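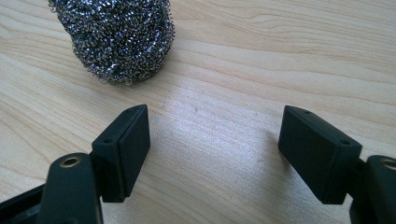
Rafferty Dunleavy writes that the second cutting of the Greline 1,000-piece jigsaw still has false fits in the sky section, and asks whether the die was replaced or only sharpened between runs.

The die was replaced. Boxes from the first cutting have no letter after the stock number on the bottom panel. Boxes from the second cutting have a B. Both are on sale at the same price, and some shops hold a mix, so check the panel before ordering a replacement sheet.

A false fit is a piece that locks into a place where it does not belong, with no gap wide enough to notice. It comes from knobs and sockets that repeat in shape and spacing. The first Greline die used a grid with straight rows and a small set of knob outlines, some of them turned end for end and used again. In the lower half of the picture this does little harm, as the printing gives the error away. In the sky it does not. A solver can close a run of sky pieces and find the mistake only when the last piece in the row will not seat.

Velel had the new die drawn with rows that drift up and down across the sheet, and with the knobs set off center by varying amounts. The outer ring of edge pieces was left alone. That matters for anyone mixing parts from two boxes: edge pieces can be swapped between the first and second cuttings, and inner pieces cannot.

Ignacio Hutchins tested the two versions for this newsletter. He took 200 inner pieces from the sky section of each box, turned them face down, and tried each one against its neighbors and against pieces from other rows. A fit was recorded as false if the joined pair could be lifted by one piece without coming apart and if no light showed along the joint. Under those rules the first cutting gave 100 false fits and the second gave 9. All but one of the second group were in the two rows nearest the top edge, which agrees with where Rafferty had trouble. The new row lines flatten out there to meet the unchanged edge pieces.

The test does not measure how often a solver would make the mistake in normal use. With the picture side up, color shifts in the sky rule out many of the pairs that lock face down. It also covers one box of each version. Pressing depth can change over a run as the rubber behind the blades wears, and a later box may be looser or tighter than ours. 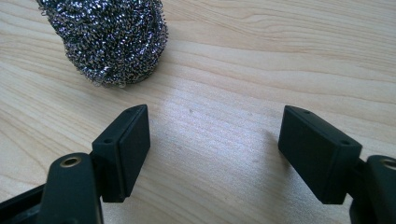 Steel scouring pad on a wooden tabletop.

Board and finish

The board is the same gray stock in both cuttings, with the print sheet glued to the front and plain paper on the back. The front finish has changed from gloss to matte. Under a lamp set to one side the matte sheet is easier to read, and dark areas look a little weaker than before. Pieces from the two finishes are easy to tell apart when sorted together.

Dust is lower in the B box. The first cutting left fibers clinging to the sockets, and these should be cleared before assembly. Shake the pieces in a coarse kitchen strainer over a bin, in small lots. Do not rub the sockets with a fingertip, as this lifts the corner of the print sheet.

Stuck pairs turn up in both versions. Bend the joint slightly toward the printed side and push the knob out from behind. Pulling sideways tears the back paper.

Replacement parts

Velel supplies single pieces from the first cutting while leftover sheets last. Send a photo of the gap with all the surrounding pieces in place, plus the stock number. For the B version it supplies the whole sheet section that holds the missing piece, uncut at the borders, and the piece has to be broken out by hand. No charge is made for the first request on a box.

The Mahmoud and Betley puzzles in the same series were cut on the old die and have not been run again. Expect the same behavior as the first Greline box. Betley has little plain sky and is not much affected. Mahmoud has a wide band of flat sand color along the bottom, and readers who sort by shape should work that area last, inward from the edge.

Results for other boxes are welcome if they use the lift-and-light rule given earlier. Include the stock number with its letter, and state whether the pieces were tested face up or face down.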